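Filed under: Home & Small Things | Tags: tidying, baskets, kitchen table

The basket question

I moved to this apartment in February, and since then I am thinking more about baskets than a normal adult should. My friend Vibeke Nørgaard has warned me about this. She lived in 9 different places before she was forty, and she told me that the first year in a new home you buy containers, and the second year you give them away. I wanted to skip the second year, so I made myself a rule. I may buy a basket only when I can say which things will live in it.

The rule was good for three weeks. Then I passed the household shop on the corner, the one called Wundari, and they had black wire mesh baskets outside on the sidewalk. I bought one and carried it home on my arm like a handbag. I could not say at all which things would live in it.

First I put it in the bathroom for the towels. The mesh left small squares on the towels, which I did not mind, but the basket stood where the door wants to open. Then I put it in the hallway for gloves and scarves. The fringe of my good scarf went through the holes and I needed ten minutes and a crochet hook to get it out again. After this the basket stood empty for a while on top of the refrigerator, and I felt a little guilty each time I took out the milk.

It was Hawi Tekleab who gave me the idea with the cups. She keeps all her things for guests in one open basket: paper cups, napkins, the small spoons, a bag of sugar. When people come she carries the basket to the table, and when they leave she carries it back. In my family we had a special cabinet for guests, with glass doors and a key, and my mother was very strict with the key. I did not know that you could have a cabinet with no doors which walks to the table by itself, so to say.
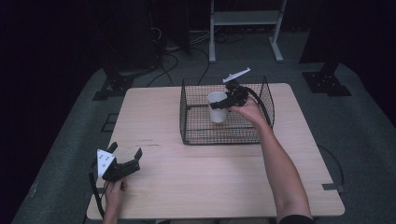

A light table is the right place for a black basket, I think. On my old dark table a black thing disappeared and you only found it with your elbow. On pale wood you see it from the door. The pale wood has the opposite problem, that it shows everything you have ever done to it. I have tried a damp cloth on my scuff marks, then a little baking soda, then a white eraser from my desk. The eraser was the best of them, but go slowly and follow the grain, and stop when the mark becomes gray. I did not stop, and now I have one spot that is cleaner than the rest of the table – it looks like somebody spilled light on it.

About the cups I have also learned something. A paper cup is so light that it falls over when you put the basket down too hard. With one cup alone there is no remedy, you must be gentle. With a stack it is better, and I put the stack in a corner so that two walls hold it. Take the cups from the outside and not by the rim, please. My colleague Shadi Zoubi always puts a finger inside to lift them, and then I must pretend I did not see it and give this cup to him.

The napkins were more difficult. In the drawer they stay flat, but in an open basket they catch dust and they curl. Hawi folds hers around the spoons, like in a restaurant. I tried it and it looked nice for one evening. Now I have them in an old cookie tin from Ruggiero, the bakery near my work, and the tin goes inside the basket. I know that this is a container in a container, and Vibeke has already written to me what she thinks about it.

The sugar stays in the kitchen. I tried it once in the mesh basket, in its paper bag, and the bag had a small hole in the bottom. The holes of the mesh did the rest. I found sugar under the table for many days, and so did the ants.

Last month Hanan Issa came with her sister and we drank tea until late. I carried the basket in, I carried it out, and the kitchen was finished before I had time to be tired. Hanan asked where I bought it, so I gave her the name of the shop, and also the warning about scarves.

Next I want to do something with the shelf over the sink. I have measured it twice and it is 49 centimeters wide, too short for two baskets and a bit too long for one.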